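4.3 Wöchentliche Reinigung des Verneblers

Der Druckluftvernebler Giltia 209 ist nach jeder Inhalation zu spülen und einmal pro Woche vollständig zu desinfizieren. Vor Beginn den Kompressor ausschalten und den Netzstecker ziehen. 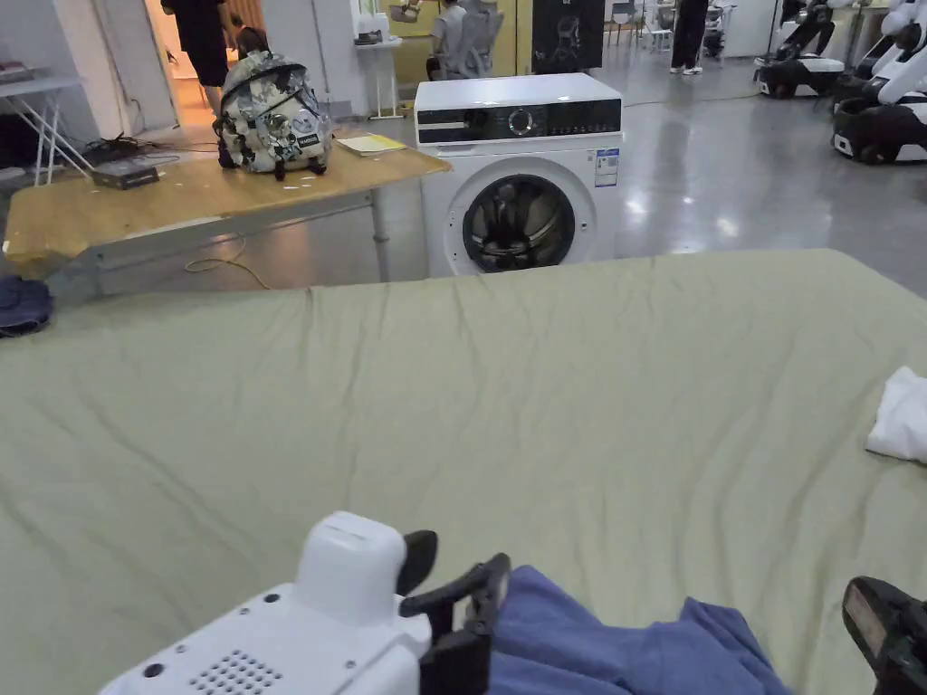
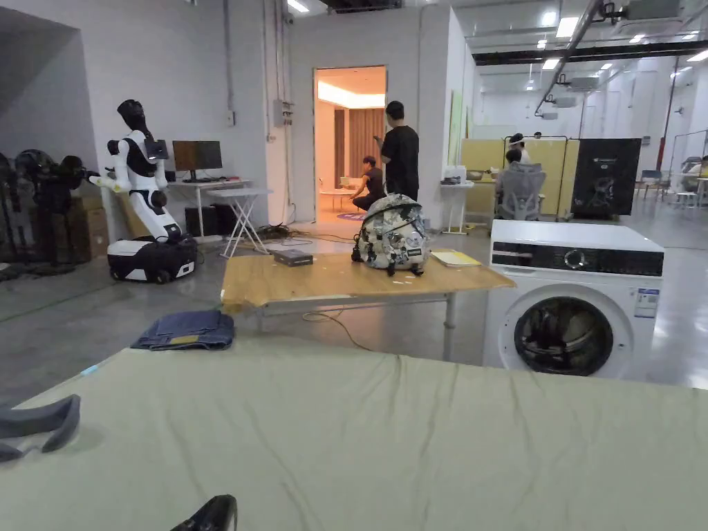 Abb. 7 und 8: Mit Stoff abgedeckte Arbeitsfläche

1. Luftschlauch vom Verneblerunterteil abziehen. Der Schlauch wird nicht gespült.
2. Mundstück abnehmen, Oberteil gegen den Uhrzeigersinn drehen und Düsenaufsatz herausziehen.
3. Restlösung verwerfen.
4. Alle Teile außer Schlauch und Maskenband in Trinkwasser mit einer Temperatur von 40 °C und etwas Spülmittel 5 Minuten einlegen, danach unter fließendem Wasser abspülen.
5. Teile im Dampfdesinfektor Tagle behandeln – Programm 2, Laufzeit 27 Minuten.
6. Auf einem sauberen, fusselfreien Tuch vollständig trocknen lassen.

Hinweis: Die Düsenbohrung nicht mit Nadeln oder Draht reinigen. Bei verlängerter Vernebelungszeit den Düsenaufsatz ersetzen (siehe Kapitel 6).

VORSICHT
Feuchte Teile begünstigen Keimwachstum. Vernebler erst nach vollständiger Trocknung zusammensetzen und in der Tasche Estlow aufbewahren.

Masken aus PVC sind nicht für die Dampfdesinfektion geeignet – sie werden ausschließlich nach Schritt 4 gereinigt.

Stand: 4. September 2026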